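The Bed Is the Wrong Height for Folding, and Most People Fold There Anyway

A standard folding table stands at 96 centimeters. A mattress with its bedding usually tops out closer to 60. Anyone who sorts a full load of laundry on a bed does the whole job bent at the waist, and I still think the bed is the better surface.

The argument for the table is posture. Radomir Perić made it well in the Vuvbridge tenants' newsletter in January, and his figures on bending are sound. He leaves out area. The table in our shared laundry room holds one open shirt and a short stack. A double bed holds the entire load, spread out, so items can be grouped before any of them is folded.

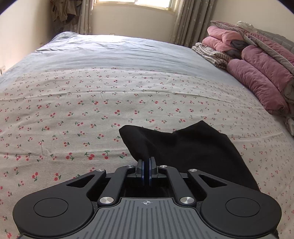
Black cloth on a cherry-print sheet, daylight from the window.

Contrast matters more than height. Dark fabric on a pale ground shows its edges and corners at a glance, and a small print does little to hide them. The same cloth on a navy bedspread has to be found by touch. Window light helps for the same reason: black and dark blue socks that match under a ceiling bulb often fail to match at noon.

Friction is the second point. Cotton bedding grips a garment while a sleeve is turned in. Varnished wood lets it slide.

Perić's objection can be met by kneeling on a cushion, or by folding in two shorter sessions. I do the second, on Tuesday, with the duvet pushed to the far end and the shirts done first.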